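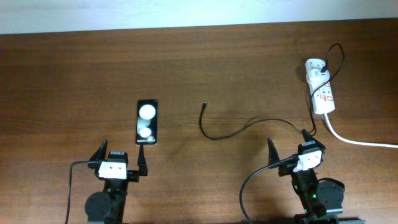

Birkik has changed the intake rules for small electronics at its Bresow counter. From April, boxes, devices and cables are logged as separate items — 227 were returned last year without their leads. Each entry takes 2 labels. 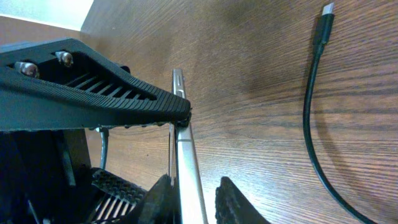 Cables

Leads stay connected until the entry is complete. Gaurav Mathur, who drafted the rules, said coiling is optional.

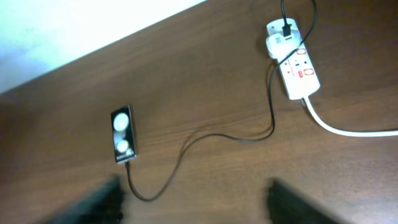 Small black device with its cable connected, on the desk.

Comments (2)

Tudor Pop: Does this cover chargers handed in before April?

M. Benavides: Labels fell off my last one. Better glue please.

Contact | © Birkik | Back to top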